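Forkach Park > Operations and Policies
Thread: New locker rule on Hirnov and what it's doing to the line

coasterdad_merrick
Got back from our first visit of the season and wanted to see what others are running into. For anyone who hasn't been yet, Forkach has dropped the bins on the Hirnov platform. You can't bring anything on the platform at all now. Bags, hats, phones in the hand, water bottles, everything goes in a locker at the bottom of the ramp before you get in line. There's a metal detector at the merge point and they wave you back down if it goes off.

The lockers are run by Trindex, same company that does the paid line pass. Small locker is free for the first stretch, then it starts charging, up to $10 for the day. The free time did not cover our wait. I had to pay on the way out and so did most of the people in front of me at the kiosk.

My kids loved the ride as always. But we got two laps in the whole day, and last year we would have had five by lunch.

ridgeline77
We had the same thing. The free time is supposed to be tied to the posted wait plus a cushion. The trouble is the posted wait is measured from the entrance sign and the locker clock starts when you shut the door, and then there's a line for the detector that isn't counted in either one.

If you go over by a few minutes you can ask the attendant and they'll usually clear it. If it's busy they send you to Guest Services, and that's at the front gate.

tallgrass_pete
I'm in favor of it. I was hit in the shoulder by a phone on that ride two summers ago, on the last set of hills. It left a bruise for weeks. Half the phones people swear are zipped up are not zipped up. Take them away at the ramp and be done with it.

coasterdad_merrick
I don't have a problem with keeping phones off the ride. I have a problem with being charged because the line was slow. Those are two separate things.

tallgrass_pete
They are, but you can't run lockers for free forever or people park their stuff in there at opening and leave it until the fireworks.

Lorna B
Question for anyone who has been recently. My son uses an insulin pump and we carry a small pouch with his supplies. Does the detector operator let that through or do we have to go over it every time? Last year we just put the pouch in the bin across the platform and nobody cared.

ridgeline77
Lorna, get the accessibility card first thing at Guest Services. They note it on there. With the card you go up the exit ramp and hand the pouch to the unload operator, and they keep it behind the panel. I've seen it done twice this year and both times it was quick.

Lorna B
Thank you, that helps a lot. Do you need paperwork for the card?

ridgeline77
They asked my sister what she needed and didn't want any papers. That was in May, so check before you drive out.

stationmaster
I worked platform at a different park for four summers, so take this for what it's worth. The bins slow down load. Every train, somebody gets in the seat, remembers their sunglasses, gets out, walks across, comes back. A ride like Hirnov has two trains most days. If the second one stacks outside the station waiting on sunglasses, you lose that time for good. Taking the bins out should have made the line faster.

The reason it's slower now is the merge. They have one detector and one person. The paid line and the regular line both go through it, and everyone who fails has to come back against the flow. Put in a second detector and I'd bet most of this goes away.

coasterdad_merrick
That matches what I saw. There were empty rows going out while the line was backed up below the stairs. The platform crew were standing there waiting for people.

quietlift
I timed it, for what it's worth. I sat at the picnic tables by the brake run with a notebook from 1:00 to 2:00 p.m. and wrote down riders on every train. It came to 560 for the hour. The sign at the entrance says the ride does 800. On a clear afternoon with both trains running I'd expect it to get pretty close to that, and last season it did whenever I checked.

tallgrass_pete
One hour on one day isn't much to go on. Was there a breakdown?

quietlift
No breakdown. One train had a short hold while they rechecked a lap bar. I agree it's only one hour. I'm going back in a couple of weeks and I'll do it again in the morning and the evening.

stationmaster
The number on the sign is what the manufacturer says it can do with every seat full and nobody slow. Nobody hits that all day. But 560 with two trains is low for a Saturday crowd or a weekday crowd, take your pick.

harbor_mim
Can someone explain how the Trindex pass works with the lockers? My husband bought it for both of us and we still got charged at the kiosk. I thought a locker was part of it.

ridgeline77
It's part of the top tier only. The lower tier gets you the shorter line, and the locker is the same as for everybody else. They don't make that clear in the app. Scroll down on the purchase page and it's under the picture of the wristband.

harbor_mim
We had the lower one, then. The girl at the kiosk told us it was included and to go ask for a refund. Guest Services said no.

coasterdad_merrick
I'd push on that. If their own person told you it was included, they should honor it. Write in.

harbor_mim
I did write in, and I got an answer today from Saskia Mahuika in guest relations. She refunded the locker and said they're rewording the page. She also said the free time on Hirnov is being looked at and there will be an update before the July crowds. I thought that was a decent reply. It didn't read like a form letter.

tallgrass_pete
Good for them.

oldwoodie
I'll be the grump. I have had a season pass at Forkach since the Merrick Street gate was the main entrance, and every year there is one more thing that used to be free and now has a kiosk in front of it. Parking, then the good seats at the show, then the line pass, now a place to put my hat. They say it's safety. The bins were safe enough for thirty years on the old rides.

stationmaster
The old rides didn't have that last set of hills. Things leave pockets on Hirnov that would stay put on anything else in the park.

oldwoodie
Then build cubbies on the platform with a door, the way they do it at other parks. You put your stuff in on one side and pick it up on the other side. No fee and no detector.

stationmaster
Those are great, and I'd love to see them. They cost a lot and they need a platform wide enough to hold them. The Hirnov station is narrow on the unload side. You'd be moving the exit gates, and maybe the stairs.

oldwoodie
They found the money for the kiosks.

quietlift
Trindex most likely paid for the kiosks and takes a cut. That's how those deals tend to go. I don't know what the terms are here.

coasterdad_merrick
Let's keep it to what we know. Has anybody tried going without a bag at all? I'm thinking of leaving everything in the car and just carrying a card and a key in a zip pocket.

ridgeline77
The key will set off the detector. Some operators let you hold it up and walk through again, some send you down. My advice is to get one person in the group to sit out and hold everything, then trade. Rider swap works for this if you have a kid under the height line.

sunny_jo
We've been doing what ridgeline says and it works fine. I sit out on Hirnov anyway (my neck can't take it anymore!) so I'm the locker. I take the bench by the pretzel stand, the one that gets shade after 3:00, and the whole family dumps their stuff on me, and nobody has paid a cent yet. We go with my brother's bunch too so it's a big pile some days.

Other things from our trip in case they help. The line for Hirnov was shortest during the parade, and again in the last half hour before close. The detector person in the evening was much faster than the one at noon and was telling people in line what to take out before they got up there. It made a real difference.
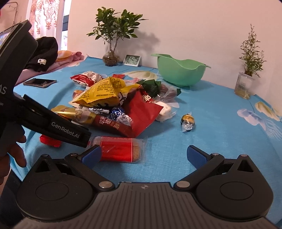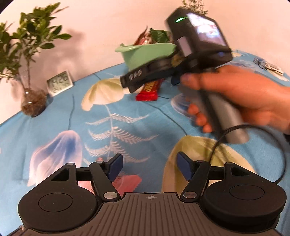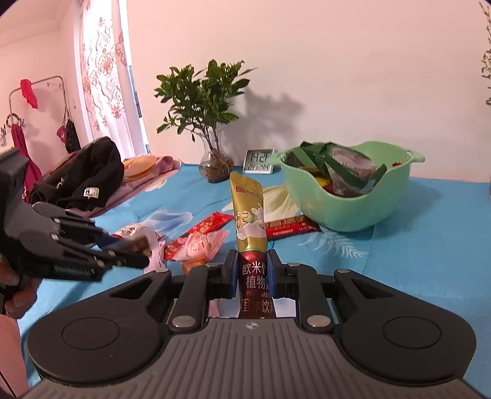
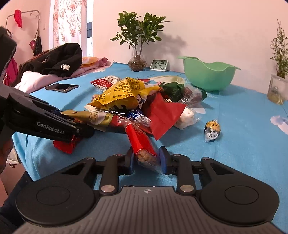
They also had the second row of lockers open by then, the ones around the corner past the restrooms. Hardly anyone was using them. If the front bank is full, walk around there before you stand and wait for a door to open up. The clock is the same on both. And write your locker number on your hand or something, the screen only shows it for a second and my nephew had to try to get his looked up with a line behind him.

Lorna B
The tip about the parade is good, we'll plan on that. Does the evening crew run both trains until close?

sunny_jo
They did when we were there. They took one off at the end of the night on our trip last year, so it might depend on the crowd.

tallgrass_pete
I asked about this at the passholder morning. The supervisor said two trains until the line is inside the station, then it's their call.

oldwoodie
I went in the evening on the strength of this thread and got three rides. I still paid for the locker. I'd have been fine with the fee at $3.

quietlift
I'll be out there again with the notebook. If anyone else wants to count, pick an hour I'm not doing and write down the riders and the number of trains, and note any holds. I'd like to have 100 dispatches written down before I say anything more about it.

coasterdad_merrick
Count me in for a morning. I'll take opening until 11:00 and post what I get in a new thread. harbor_mim, if you hear anything else from Saskia on the free time, please put it there too.

harbor_mim
Will do. She said to look for it on the passholder page first.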